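Mud, Boots and Wet Dogs: Household Tips for People Who Walk a Lot

We live at the end of the Rudwood trail, which means that most of what grows, drips or sticks to things out there ends up in our back hall sooner or later. I love it! I would walk that trail every day of the year if my knees let me. But it does take a bit of know-how to keep the house livable, so I've put together the things that work for us.

Let mud dry before you touch it

Hard to do when you're itching to clean up, but wet mud smears and dry mud falls off. Stand the boots on newspaper overnight, knock the soles together outside in the morning, and then go in with an old dish brush. For the grooves I use a wooden skewer (a chopstick is too fat for most treads). Only after that do I bring out a damp cloth.

Pull the insoles out every single time. I used to skip this and wonder why my boots smelled like a pond. Loosen the laces all the way, open the tongue wide and stuff the toes with crumpled newspaper. Change the paper after 40 minutes, and again before bed if they really got soaked. Keep them well away from the radiator, which cracks leather and can loosen the glue on the soles.

Pants and jackets

Burrs come off wool socks much more easily with a wide-toothed comb than with fingers. Hold the sock tight over your fist and comb in short strokes. Grass stains get a dab of dish soap, rubbed in and left for 55 minutes while you have a shower and something to eat, and then a cool wash. For rain jackets, close every zipper and every flap before they go in the machine, skip the fabric softener completely, and run a second rinse. Mine beads up water like new again after a low tumble, and that jacket has been up Bolano Ridge more times than I can remember. 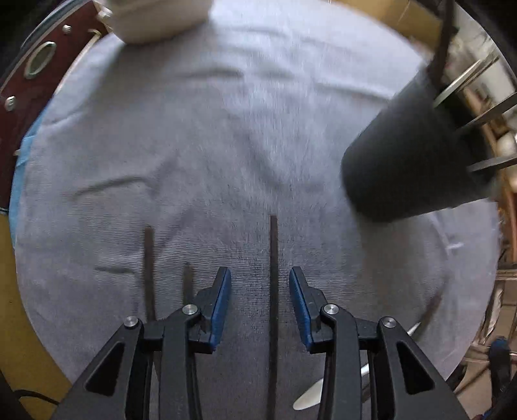
Water bottles and drinking tubes are the next thing on my list, and they're the part of the kit most people forget. Empty them the minute you get home, even if you plan to go out again on Friday. Fill the bottle with warm water and a spoonful of baking soda, leave it for 14 minutes, shake like mad and rinse. Take the lid apart as far as it will go, pry out the rubber ring and scrub the slot it sits in with an old toothbrush. Then everything gets spread out on a terrycloth towel, a light gray one laid flat like the round one in the photo, so that small dark bits show up and don't roll off into the sink. Lids go upside down, bottles get propped at a slant so air can get in, and nothing is put back together until the next day.

Dog towels

Wash these by themselves. Shake them outside first (upwind of your face, please), then run a quick cold rinse before the proper hot wash, or you'll be picking hair out of the drum for a week. A half cup of white vinegar in the rinse takes care of the smell. We keep 3 on a hook by the door, and a wet dog gets paws first, belly second and head last, because once you do the head he thinks it's over and he's off across the couch.

Maps and paper things

If your trail map gets wet, open it out right away and lay it between two sheets of paper towel with a cutting board on top. My old Ansah Valley map has been through this so often that the folds are mostly tape, and I can still read every path on it!

The backpack

Turn it upside down over the compost bin and shake. Crumbs, pine needles, half a granola bar, it all comes out. Wipe the inside with a sponge and a drop of dish soap, paying attention to the bottom seam, and hang it open from a hanger by the shoulder straps. The big pack I use for the Prernero loop takes a full day to dry in June and a good deal longer in winter, so I leave all the pockets unzipped until I need it again.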